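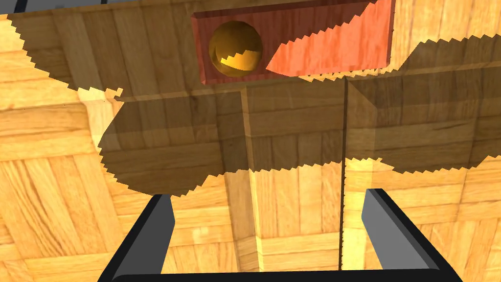 Định Phùng wants the dues left alone till March at least, said people are still sore about the last bump. Nhi Kim agreed mostly. Thịnh asked what we're short by, answer is 772 once the Dradcombe hall deposit clears.

Dues: left as is. Look again in March.

Newsletter. 192 printed, the rest go by email. Thiện Vũ says the Caltutex quote is 1,869 for the year, folding included, postage not. Too high? Nghĩa to call them and ask for a price without the color cover. No vote.

Plant sale
- Khổng lot is ours 8 to 1, gate unlocked at 7
- need two more folding tables, Nhi has one
- tomatoes priced same as last year, herbs up fifty cents (Định against)
- no dogs past the rope this time pls

Water line to the back beds. Drirnus came out and looked, wants 2,000 up front. Long discusion. Thịnh would sooner rent a trencher and do it ourselves, Nghĩa not keen, bad back. Moved to get a second bid, seconded, passed 4-1.

Shed key: still missing. Thiện will get teh lock changed, keep reciept.

Next meeting same place, 6:30. Nhi bringing the seed list.

Closed 8:10 pm.
Notes: N. Quan

Search this site Go

Contact us | Copyright Dradcombe Garden Club | Back to top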